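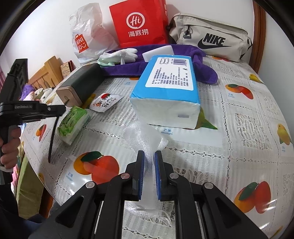

One shopper at the Vesby store wanted to know how a carrot could be "organic style," and whether that meant it had been grown organically or just dressed that way. The question went up on the grocery chain's feedback page in August and collected a good deal of agreement underneath. Toleck has now answered it by taking the words off the shelf.

The chain said it will remove "organic style" from every shelf tag in its 36 stores by the end of November. Products certified organic will get a plain green tag with the word "organic" and the name of the certifier. Everything else will get a white tag with the price, a format that has served groceries well for some time.

The change follows an in-house review of 2,732 items that carried some kind of green tag last spring. Toleck says most of them were certified and correctly labeled. But almost 20 percent were not certified by anyone, and had picked up their tags under a program the company launched to highlight what it called "products in the organic spirit." The spirit had proved roomy. It took in a line of crackers made with conventional wheat, several brands of bottled water, and a sea salt, which can't be certified organic in the first place.

The company did not say who approved the salt.

Produce was the sore point for growers. Evitz, a packing house that supplies certified greens and root vegetables to the chain, complained in writing last winter that its carrots were sitting under the same color tag as uncertified ones that sold for less. It said it had paid for inspections, kept the paperwork and waited out the three-year transition on its newest fields, and that a customer standing in the aisle had no way of knowing any of it. Toleck replied at the time that the tags were "directional."

That word does not appear in the new announcement. In its place is a promise to check every green tag against a current certificate before it is printed, and to repeat the check twice a year. Mirzaei, an outside auditing firm, has been hired to do the first round. Its report will be shared with suppliers, though the chain has not decided whether shoppers will get to read it too.

Store managers have been told to pull the old tags in two stages. Packaged foods go first, then produce, dairy and the bulk section. Bulk is expected to take longest. At Vesby, the scoop bins hold certified and uncertified oats next to each other, and a sign between them has pointed to both with the same arrow for as long as the store has been open. The sign is on the list.

Prices are not supposed to change, according to the company, which would be welcome news to anyone who paid extra for the crackers. Asked whether customers could get money back on products bought under the old tags, a spokesperson said there are no plans for refunds, adding that "organic style" had never been a claim about how anything was grown. The program's launch flyer, still posted on the chain's website as of this week, shows the phrase over a field at sunrise.

Evitz said in a short statement that it was pleased with the new tags and looked forward to seeing them. It also asked that its carrots be moved away from the others. Toleck said it is looking at the layout.

Suppliers whose products are losing a green tag have until the end of October to send in a certificate if they think the review got it wrong. Two have done so. Both certificates turned out to cover different products from the ones in question, and one had expired.

Replacement tags go up at the Vesby store first, starting with the cracker aisle, before opening at 7 a.m.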